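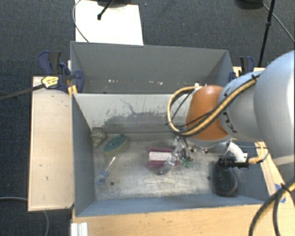 Research Assistant, Extremism Monitoring (part-time, 12 months)

The Westach Center keeps the county-by-county register of organized hate and anti-government groups. The current edition lists 979, several of which exist mainly as a logo and a grudge. We need someone to help work out which ones.

You will read newsletters, court filings and forum posts, most of them badly spelled, and log what you find in Lunder, our database, which is older than our interns and less cheerful. You will also check chapter addresses. Some turn out to be mailboxes.

You should write plainly, keep good notes and have 2 years of research or newsroom work behind you. A strong stomach helps. So does a hobby.

The job is based in our Fludham office, 20 hours a week, with paid counseling and a door that locks. Staff names are kept off the website.

Send a resume and a one-page writing sample to the hiring desk by noon on the last day of January. Manifestos will be filed under research material.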